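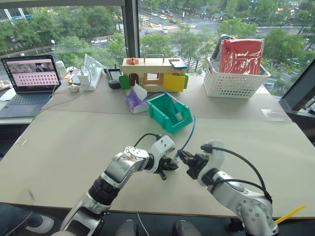 How many cables does a household need to keep?

Fewer than it has, and the right number is whatever fits in one open bin.

7 min read

Sirkka Ikonen has spent much of her working life in other people's closets. She runs a small home organizing business called Komoneo out of a third-floor office in Kallio, and she says the job that gets put off longest is always the same one. Clothes get sorted. Kitchens get sorted. The cables stay in a bag at the back of a shelf, and the bag moves with the family from one apartment to the next.

"People are not attached to them," she says. "They are afraid of them. They think the one they throw out will be the one that runs the printer."

Last November she asked her clients to bring their cable bags to the office and go through them there, at a large table, away from home. She had expected a few people. The sessions filled up and she has kept them going through the winter. Clients pay a flat fee, bring whatever they have, and leave with less.

The office has one good table and plenty of daylight, and Ikonen thinks both matter more than any product sold for the purpose. Cables are mostly dark, and their labels are printed small. Under a hallway light at nine in the evening, one connector looks much like another. She tells people who are doing this at home to wait for a weekend morning and clear the biggest surface they own.

Her method has very few steps. Everything comes out of the bag and gets untangled before anything is judged. Then each cable is matched to a device the person still has. If it can be matched, it gets a label at both ends, with the name of the device written out in full. If it can't be matched, it goes in a separate pile with the date on it. The pile is kept for 40 days. Whatever has not been asked for by then goes to electronics recycling.

Labeling both ends is the part clients skip when they get home, and it's the part she argues for hardest. One end of a cable is usually behind something. A label on the plug in the wall tells you what you are about to unplug, and a label on the other end tells you nothing new until the cable is loose in your hand a year later. Masking tape and a pen will do. Printed labels look better, but she has noticed that people who buy a label maker tend to wait until the label maker is charged.

Unai Tejada came to one of the early sessions with two shopping bags. He repairs bicycles for a living and keeps his shop tools in strict order, so he was a little embarrassed by what he had at home. A good part of it had come from his late father-in-law, who saved every lead from every appliance he ever owned.

"There were things in there for a fax machine," Tejada says. "We never had a fax machine. I don't think he did either."

He left with 3 cables for each room of his apartment, which was his own rule and not Ikonen's. The rule has since been broken by the living room. He says it still helps to have one.

Storage is where Ikonen's advice differs most from what the stores suggest. She doesn't like lids. A closed box has to be taken down, set somewhere and opened, and a person in a hurry will put the cable on top of it instead. She prefers open plastic bins with a low front, the kind used for parts in workshops, because you can see in and reach in without moving anything. They cost little and they wipe clean. She also doesn't care for bins with many small dividers. A cable is long and springy, and it doesn't stay in a small square.

Color is useful if it's kept simple. Some of her clients give each room its own bin color. Others go by the color of the cable itself and pay a little extra for blue or red network leads, so that the one going to the router can be found without following it along the floor. Ikonen has no opinion on which colors, only that the choice should be written down where the rest of the family can find it.

Valtteri Kokkonen is less sure about the bins. He worked as a building electrician for many years and now teaches evening classes in home maintenance, and he sends students to Ikonen's sessions although he disagrees with her on several points. He would hang most cables on hooks. A cable thrown loose in a bin takes a bend from whatever lies on top of it, he says, and the bend is usually right behind the connector, where the wires are easiest to break.

His own practice is to coil in loose loops the size of a dinner plate, following the curve the cable already has, and to close the coil with a soft tie. He doesn't wrap cable around his elbow and he doesn't like to see anybody else do it. He looks at the ends before he looks at anything else. A cracked housing, a bent contact or a broken locking tab is enough for him to get rid of a cable, even if it still works on the day.

"It will work until you've put the furniture back," he says.

The two of them agree on power adapters, which they both consider the worst part of any bag. An adapter without its device is nearly impossible to place from memory. The voltage and current are printed on the housing, and they have to be checked against the device before anything is plugged in. A plug that fits proves nothing. Kokkonen has his students write the device name on the adapter itself with a paint marker the day they bring it home.

Families with small children have a different problem, since the cables are rarely on the table alone. Anneli Miettinen, who has two boys in preschool, did her sorting at the dining table over several evenings, in between wooden toys, snack wrappers and whatever else had been left out. She gave up on clearing it first.

She did find that the children wanted to be part of it. Both of them like anything that opens and closes, and the older one had already been through a long phase with a latch board and a toy house with doors. Plugs and sockets were the next thing. Miettinen now keeps a few old signal leads, already cut off from any use, for supervised matching games at the table. Everything that carries power stays on a high shelf. She was firm about that division from the start, and she didn't try to teach a four-year-old the difference.

She also moved the toys' own storage down to floor level and the cable storage up, so that the two no longer share a shelf. Before that, she says, the chargers ended up among the blocks every single week.

There is some money in all this, though less than people hope. Helmi Hirvonen runs Fleltar, a secondhand electronics counter a few streets from Ikonen's office, and she takes a share of what the sessions turn up. Most of it can't be sold. Old phone chargers and short video cables come in by the crate. What does sell is anything long, anything for a camera or a musical instrument, and original adapters for laptops. She weighed and logged what came across from Komoneo over the winter and the total was 286 cables, of which she put a small part on the rack.

The rest goes on to a recycler. Cables contain copper, and a recycler will take them in any condition, tangled or not. Hirvonen asks only that batteries be taken out of anything that has them and handed over separately. She gets the most trouble from remote controls and cordless mice dropped in with the leads.

Ikonen sells almost nothing herself. The exception is a roll of fabric ties made by a small firm called Grerkuvance, which she buys by the box of 1000 and hands out at cost. She used to give them away. People took big handfuls and then forgot them in coat pockets, and charging a little for them has put an end to it.

She doesn't follow up with clients unless they ask, and she makes no claims about how long the order lasts. Her own apartment has one bin, on the shelf above the coats. She went through it again this month and took out an adapter for a radio she gave to her sister, and the adapter is now on the hall table with her sister's name on it, waiting for somebody to drive over there.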